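Laundry room check, Brenitz House, ground floor
Date of check: 28th August
Checked by: Mohit Semwal
Last check: February

Marks used: OK, ACTION (needs doing before the next check), WATCH (fine for now, look again next time). Comments go under the line they belong to.

## 1. Getting in and out

- [x] Door opens fully and closes by itself – OK
- [x] Door code changed after the last lot of moves – OK
- [ ] Sign on the outside of the door readable – ACTION

The sign has faded so much that the evening hours can't be made out. New one to be printed, same wording, bigger type. It should also give the number for the on-call phone, which the old one never did.

- [x] Light switch and both lights working – OK
- [x] Emergency light over the door tested for the full period – OK

## 2. Front-loading machines

- [x] Doors open and shut without forcing – OK
- [x] Door glass free of chips and cracks – OK
- [ ] Door seals clean – ACTION

Fluff and a hair grip in the fold of the seal on machine 6. The grip was taken out. The seal isn't torn but there is a shiny line where something has rubbed against it. Driten to look at it on their next visit. Machine 8 has a musty smell when first opened – run it empty on hot, then leave the door ajar overnight.

- [x] Hoses tight at both ends, no drips – OK
- [x] Machines level and not walking on spin – OK
- [ ] Powder drawers rinsed out – ACTION

The drawers are caked at the back again. Pull them right out and rinse them in the sink. Wiping the front does nothing for the part that blocks.

- [x] Stop button on each machine tested – OK

The counter on machine 8 reads 1,339 cycles. Write the reading on the card inside the cupboard door each time, including when the machine is out of use. The February figure was left blank, so there is nothing to compare this one with.

## 3. Floor, cables and baskets

- [x] Floor sound, no lifting or holes – OK
- [ ] No cables across the floor – ACTION
- [ ] Baskets not filled above the rim – ACTION
- [x] Floor drain clear – OK

The floor itself is in good order and was mopped before I started. The cable and the basket need dealing with, and both come under trips and handling.
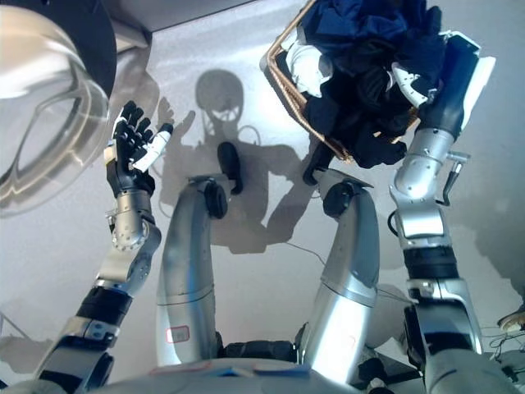 *Item 3: thin dark cable across the pale grey floor, wicker basket heaped above the rim with dark clothing.*

On the cable: anything that has to be plugged in during working hours should run along the wall and be clipped. If it can't reach that way, it needs a floor cover, and we have one in the store (top shelf, behind the paint). Tape on its own is not enough, as it lifts after a couple of moppings.

On the basket: the rule is level with the rim and no higher. Clothes that hang over the side get dropped and stood on, and a tall load stops the person carrying it from seeing where they are putting their feet. Split it into two trips. The wicker ones also need a check for broken ends, which catch on knitwear and on hands. Run a palm along the underside of the rim, slowly.

Dark loads: please keep navy and black together and go through the pockets first. One tissue will spoil the lot, and the lint ends up in the filter.

## 4. Drying and lint

- [x] Lint filters in place and not torn – OK
- [ ] Lint filters emptied after each load – WATCH

Better than in February. One filter had a thick mat on it, the others were fine. The reminder card is still up.

- [x] Outside vent flap opens freely – OK
- [x] Nothing stored on top of or behind the dryers – OK
- [ ] Duct cleaned within the year – ACTION

Dwivedi quoted 403 for the full length, including the bend behind the wall. Last time only the straight part was done. I would go ahead with the full clean.

## 5. Chemicals and first aid

- [x] Bleach and stain remover in the locked cupboard – OK
- [x] Data sheets in the folder – OK
- [ ] All bottles labelled – ACTION

One spray bottle had no label. Contents poured away and the bottle binned. Do not decant into plain bottles, even for the afternoon.

- [x] Eye wash in date – OK
- [ ] First aid box complete – ACTION

Short of medium plasters and the burn dressing. Both on order from Condum.

## 6. Fire

- [x] Extinguisher pin and tag in place, gauge in the green – OK
- [x] Smoke alarm tested – OK
- [x] Last person out switches dryers off at the wall – OK

The sheet by the door is signed for every evening except one. I have spoken to the person on that shift.

## Actions

| Item | Who | When |
|---|---|---|
| New door sign | Office | This week |
| Seal, machine 6 | Driten | Next visit |
| Hot empty run, machine 8 | Evening shift | Tonight |
| Rinse powder drawers | Morning shift | Tomorrow |
| Move cable to wall or fit cover | M. Semwal | Today |
| Basket rule, remind everyone | M. Semwal | Next handover |
| Full duct clean | Dwivedi | Date to be agreed |
| Plasters and burn dressing | Condum | On order |

Copy to the office and one in the cupboard folder. Old February sheet can stay behind it.

Signed: M. Semwal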